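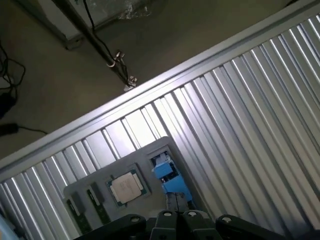
Tatine Handling Systems – Bench Automation Department

Parts Trays for Robot Handling of Processors and Memory

The Baran tray range holds small computer parts so that a robot can pick them up and put them back in a known place. Trays are supplied in grey, with moulded recesses for a processor, for memory modules and for one boxed component. They are used in board assembly, repair benches, training cells and test labs.

This page covers the trays and the working rules we ask customers to follow when using them. The rules are taken from our own bench standard, which our fitters also work to when they set up a cell on site.

What is in the range

Baran Tray, standard. Grey, rectangular, open recesses.
Baran Tray, deep. As standard, with deeper slots for memory modules fitted with heat spreaders.
Baran Locating Plate. Fixes to the work surface and stops the tray from sliding.
Fetomix Finger Pads. Soft static-safe pads for two-finger and linked grippers. Sold in packs of 8.
Bonex Cable Guides. Clip-on guides for keeping gripper and sensor leads clear of the arm.

Placing the tray

The tray may sit at an angle to the robot base. It does not need to be square to the edge of the bench, but the angle must be the same as the one taught to the robot. If the tray is moved, teach the position again or use the locating plate.

Ridged and corrugated surfaces can be used if the tray rests across at least 2 ridges and does not rock when pressed at each corner. Bare metal surfaces must be bonded to earth before any parts are put down. A metal surface that has not been bonded is not a substitute for a static mat.

Lighting

Shiny metal reflects light back into a wrist camera, and so does the metal lid of a processor. Ridged sheet is worse than flat sheet, as the ridges give bright and dark bands that shift when the lamp or the arm moves. Set the lamp to one side and check the camera view with the arm at the pick height, not at the home position. If the view is washed out over the tray, move the lamp before changing the exposure.

Do not rely on reading the print on a processor lid to confirm the part. Scan the part in at the bench before it goes into the tray.

Handling processors

Pick by two opposite edges of the package only. Do not let the fingers touch the contacts underneath. Set the grip force with a scrap processor first. The arm should come straight down over the recess, and the fingers should be fully open before they go below the top of the tray.

Limit the speed to 30 mm per second for the last part of the approach. The same limit applies when lifting out, until the part is clear of the recess.

Handling memory modules

Pick by the short ends or by the top edge, according to the gripper fitted. Never grip across the chips. Modules should lie fully in their slots before the cycle starts. A module that is sitting high must be reseated by hand with the robot stopped.

Cables and power supplies

Leads running down a pole or upright should be clipped along their length, with enough slack for the full reach of the arm. Power adapters and spare cable kept on the floor must be outside the marked working area and away from the place where the operator stands. Loose coils should be tied.

People and the robot

Stop the robot before reaching into the tray. A pause in the program does not count as a stop. The stop button must be within reach of anyone loading parts. Wear a wrist strap when handling parts, including when only turning a tray round.

The risk assessment for the cell has to cover the gripper and the part as well as the arm. Linked fingers have pinch points at each pivot. Check the pivot screws at the start of each shift and replace any that have worked loose more than once.

Cleaning and checks

Wipe trays with a dry lint-free cloth. Do not use solvent. Tray surface resistance should be tested every June, or sooner if the tray has been washed. Withdraw any tray with a cracked recess wall.

Ordering

Standard and deep trays are kept in stock. Orders placed before noon on a Tuesday go out the same week. Locating plates are cut to order. Quote part code 23 for the plate with slotted holes.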